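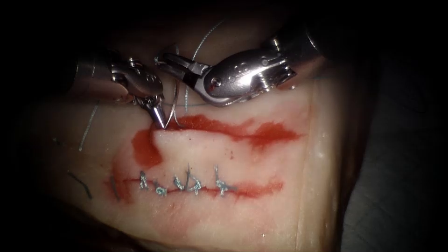
Do the June dues cover the seed swap table too, or is that separate?

Separate. Dues get you the newsletter and the plot, the table is paid on the day at the door.

Sorry for the short answer, packing the car. Rest of Thursday's questions below, going through them in order.

On Jul 25, 2019, Kiros Abera wrote:
> Hi all, three things. First, the water bill for the Broltberg
> plots came in at 2,372 and last year it was 2,000. Is that a
> leak or just the dry spell? Second, who has the key to the
> Tekleab Street gate, mine won't turn anymore. Third, I still
> have squash coming out of my ears. Anyone?
> Kiros

Water: dry spell mostly I think. The meter read 3,208 when I looked and that fits with the bill. But the tap by the compost drips all night, has done since spring, so somebody with a wrench please. Washer is a half inch. I bought two and left them in the shed, top shelf, in the coffee can with the plant labels. If it still drips with a new washer then the seat is worn and we need a plumber. Would rather not, the last one charged us 400 and left the trench open.

Key: Luz has one and I have one. Yours probably just wants oil. Try that before you get a new one cut, the hardware place cuts them badly and then they jam in the lock and we're all stuck outside. If you do force it dont use pliers.

Squash: yes please, four or five small ones. Not the big ones, they're all seeds. Leave them on the bench under the wet sack.

Also, not asked but while I'm here. Beans on the north row have rust again. Pull the bad leaves and bag them, NOT in the compost. Last year they went in the compost and you all saw how that went. And whoever planted mint straight in the ground by the path, please dig it up this weekend, all of teh roots.

Back Sunday night. No phone up there.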